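Kitchen > Dry Stores > Keeping Packets and Bags in Order

Packets in a small cupboard

When we moved to Hurkedville we had one tall cupboard for all dry food, and it was narrow and quite deep. After a few months I could not find anything at the back. I have changed the system many times and I write down what stayed.

Take everything out first. I know every page says this, but with packets it is more necessary than with tins, as a thin bag can lie flat under the shelf paper or behind a jar for a year. I found a bag of split peas from before the move. Wipe the shelves with warm water and a little vinegar and leave the doors open until the wood is fully dry.

Sort by the kind of packet and not by the kind of food. Stiff boxes stand by themselves. Soft bags of rice, flour and sugar need a container or a strong clip. Light crinkly packets, such as soup powder, noodles and jelly, weigh almost nothing and slide everywhere, so they must be kept upright in something with sides. I use two old shoe boxes, cut down to a height of 16 cm. The Celura shelf baskets are nicer to look at but the holes are wide and the small sachets fall through.

Put the packets in the box like cards in a card file, with the front towards you and the top edge up. Then you can take one by its sealed edge without pulling out the others. Do not press them in too tightly. Instant noodles break easily, and when the block is broken the packet becomes longer and thinner and will not stand any more – eat these first, they are very good in a clear soup.
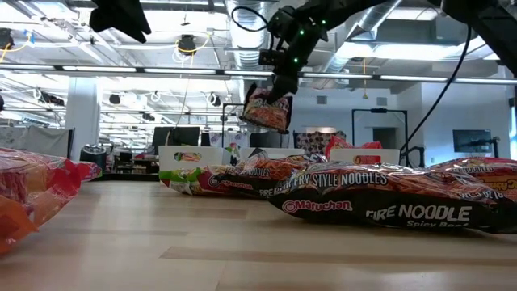
A reader in Kenow wrote that she does the opposite and lays all her noodle packets flat in a drawer, in one layer, with the flavours in rows. In her opinion standing packets always lean after the first few are gone, and then the whole box looks untidy again. She is right about the leaning. My answer is a folded piece of cardboard behind the last packet, which I move forward as the box becomes empty, but if you have a wide drawer, I think her way is better.

Dates

The date on a soft packet is often printed in the fold at the back, where it is hard to read. I write month and year on the top edge with a permanent marker when I come home from shopping. Let the ink dry before you put the packets away, otherwise it goes on the next one. New packets go at the back. This is the only rule my family follows without reminding.

For flour I do not trust only the date. Smell it. Wholemeal flour becomes bitter sooner than white, and in a warm kitchen I would not keep it longer than three months. Half a bag can go in the freezer, well wrapped.

Closing open bags

Clothes pegs are fine for pasta and for oats, which we use quickly. For sugar and powdered milk they are too weak at the corners and damp gets in. Fold the top over three times, press the air out with your hand and use a long clip over the whole width. The Helmy clips that I bought in October are 26 cm long, and this is enough even for a big bag of flour. The hinge is a bit hard for older hands. A rubber band around the whole bag also works, but rubber becomes sticky after some time and leaves a mark.

Never close a bag of spices when there is steam from the pan. I made this mistake with paprika and got one red stone.

Moths

If you see a small brown moth in the evening, look at the nuts and the muesli first, then the flour. The larvae can go through thin plastic, so a closed packet is not always safe. Throw away what has threads in it, outside the house and not in the kitchen bin. Clean the holes for the shelf pins with a cotton bud. Afterwards I keep nuts only in glass with a rubber seal.

Bay leaves on the shelf smell nice, but in our cupboard they did not stop the moths.

What not to keep there

Potatoes and onions need air and should not be in the same cupboard with packets. Tea takes the smell of everything, so it lives in its own tin on the other side of the kitchen. The shelf over the cooker is too warm for chocolate or oil – I keep only salt there, and matches.

Last changed 18 Dec 2023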